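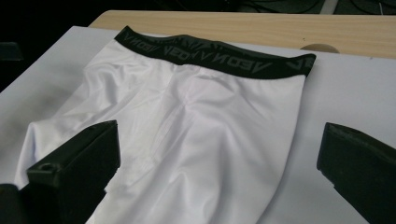 1. Background and aim of the project

This report is part of our course in household textiles at the school in Laxdal. Our group had three members: Jaanus Laur, Faustine Rey and me, Oddur Riis. Our supervisor was Aksel Vídalín. The work began in February and the report was handed in on 09/07/2021.

The aim was to find a good way to fold stretchy sports clothes, so that they stay flat in a drawer and can be found again quickly. Cotton shirts and towels are explained in many books, but for elastic clothes we found very little. In the sports club Tiden, where Faustine trains, the clean clothes are put in one big drawer and after some days everything is mixed. From this problem we got our idea.

2. The garments

We chose compression shorts as our main garment. The fabric is smooth, a little shiny and synthetic, and it does not keep a fold in the same way as cotton. The white pair has a wide black elastic waistband with the name VEDON repeated along it in dark grey letters. The letters are only a little lighter than the band, so it is not easy to read them quickly. This was important for us, as we first wanted to use the name on the band to show which side should be up in the drawer.

The waistband is also the most difficult part. At its end it can curl upwards, and then the whole packet is not flat. The second difficulty is the centre seam, where the fabric bunches into soft folds when the shorts are only laid down and not stretched.

3. Method

We compared 4 ways of folding:

Method A: one leg over the other, then the legs up to the waistband.
Method B: as method A, but the last part is pushed inside the waistband.
Method C: rolled from the legs to the waistband.
Method D: both sides to the middle, then in half.

Before each folding the shorts were laid on a flat white surface and smoothed by hand from the waistband down to the hems. We agreed that small wrinkles were allowed, but a leg should not be twisted. All folded packets were put in a drawer borrowed from the school laundry. The drawer was opened and closed during the school day by anybody who needed it, and in the afternoon we looked at which packets were still closed.

In total we made 347 foldings. Jaanus wrote all results in a notebook and I copied them into a table later. Some of the early pages were difficult to read, so Jaanus and I went through them together.

4. Results

Method B was the best in the drawer. The waistband holds the packet together and the smooth fabric cannot slide out so easily. It takes more time than method A, and for a beginner it is a bit irritating, but after some practice the difference was small.

Method A was the fastest, but the packets opened when the drawer was moved. Method C looked nice in the beginning - the rolls opened slowly by themselves. Method D gave the flattest packet, but the fold came directly on the centre seam, and there it became thick.

5. Discussion

We had only one type of drawer, and it was rather deep. In a shallow drawer method D could be better than we found. We also did not test long tights. Ívar Steinarsdóttir from the laundry in Borport read our draft and suggested that we smooth the waistband first and the legs after. We tried this at the end, and Faustine and I preferred it, but we did not have time to measure it properly.

If another group continues, we suggest using darker garments also, and labels in a light colour on the waistband. The notebook and the table are kept with Aksel Vídalín.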